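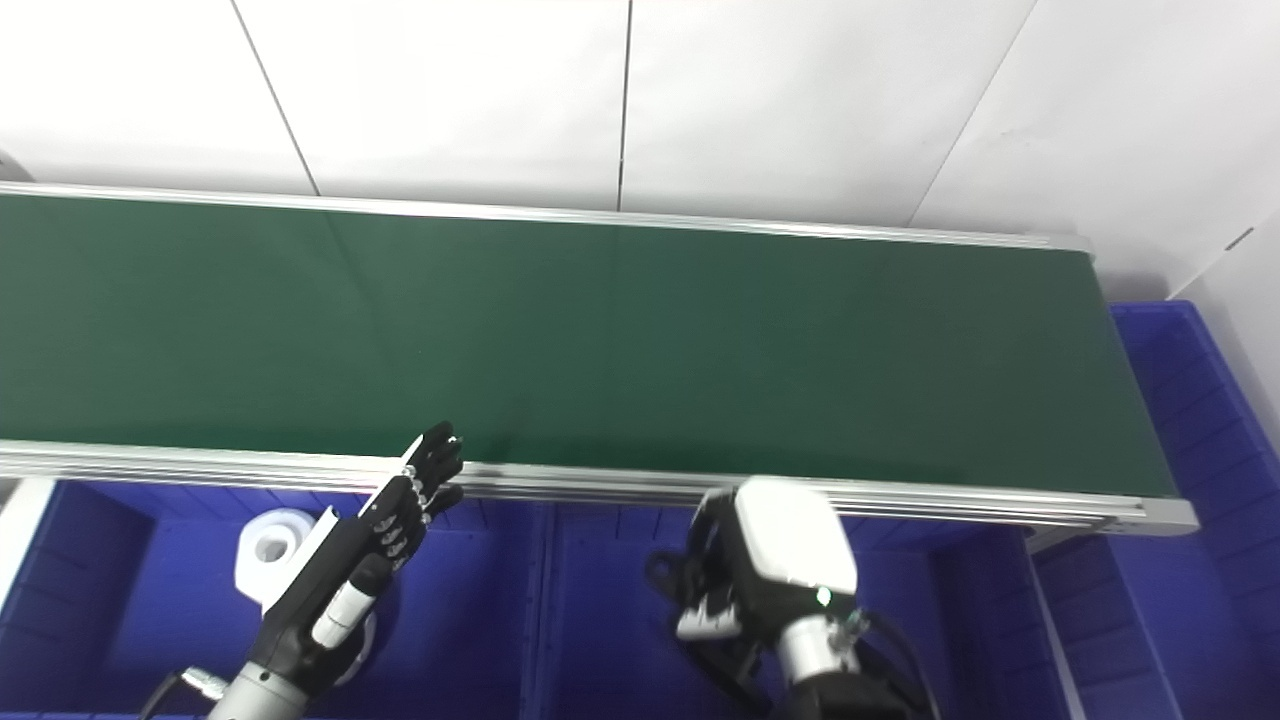 Davik says the slot floor passed last time with the same carpet, so why is it on the list again? Because the carpet has had a busy year, and the state inspector reads comments.

**Brustberg Casino, pre-opening walkthrough, gaming floor and cage**

- [x] **Exits clear.** All 5 open from the inside. The one behind the buffet opens onto a stack of chairs, which have been asked to leave.
- [x] **Machine count matches the license.** 780 on the floor, 780 on paper. First time for everything.
- [ ] **Machine bases bolted.** 2 in the Zabala row rock when leaned on. Players lean. Refer to Flekotico, who installed them and have stopped answering before noon.
- [x] **Occupancy sign posted.** Reads 1104. It hangs behind a plastic palm at the main door. Move the palm.
- [ ] **Carpet seams flat.** See Davik's remark. There's a lifted edge by the change kiosk, now held down with tape in a color the carpet doesn't contain. Tape is not a repair.
- [x] **Cage door closes and locks on its own.** Tested with the wedge removed. Wedge confiscated.
- [ ] **Emergency lighting.** Holds for almost the full test period, then goes dark over the cashier line, where people are likely to be holding money. New batteries before the retest.
- [x] **Self-exclusion and helpline notices.** At every entrance and ATM, right side up.
- [ ] **Surveillance view of table pit.** Blocked by a hanging banner that says EVERYONE WINS. Take it down for the camera's sake, and possibly legal's.
- [x] **Spill kits.** Stocked. One had someone's lunch in it.

Result: not ready. Retest the open items before the state visit in July. Flekotico to send the bolt report in writing; "should be fine" was accepted last year and won't be again.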